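The Longest Lunch in Moststead

Reynaldo Galang has made a film about a diner that never closes, and by the end of it I felt I had worked a double there. Magbanua runs nearly 3 hours. For the first of them a cook named Vosta wipes a counter, leaves it, and comes back to wipe it again. Somebody at the Monday screening laughed, then looked over his shoulder to check if that was allowed.

It's allowed. Galang is a comedian at heart, though he would rather you took him for a mystic. His first feature, Pralto, was shot in 6 days with a crew that fit in one van, and it moved like it. A man stole a piano and spent the film trying to get it up a hill. You knew what he wanted and you knew what was in his way. I've seen it four times and I still hope he makes it.

Magbanua has a bigger budget, a better camera and no hill. Customers come in off the highway outside Moststead, order pie and deliver speeches about their fathers. Some are very good speeches. A trucker's account of burying a horse had me leaning forward in my seat. Then the pie arrives, she eats it in real time, and we move along to the next father.

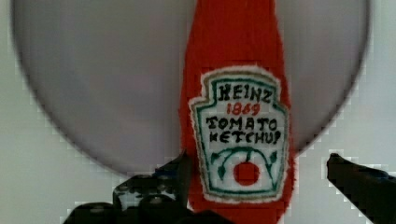 Galang has always been better with props than with people, and I mean that as praise. The piano in Pralto gave the best performance in it. Diner tables ought to be a gift to a director like that, and for long stretches he treats them like church furniture, lit from one side and not to be touched. I kept wishing for something silly in the middle of all that good taste, a fuzzy red ketchup bottle, say, standing up straight against a big gray disc and daring the trucker to keep a straight face. He used to know how to do that.

The last reel wakes up. Vosta finally takes off her apron, walks into the parking lot and gets into the wrong car, and for ten minutes Magbanua is as funny and sad as anything Galang has done. The owner of the car is asleep in the back. They are well past the county line before either of them says a word, and the word is "pie."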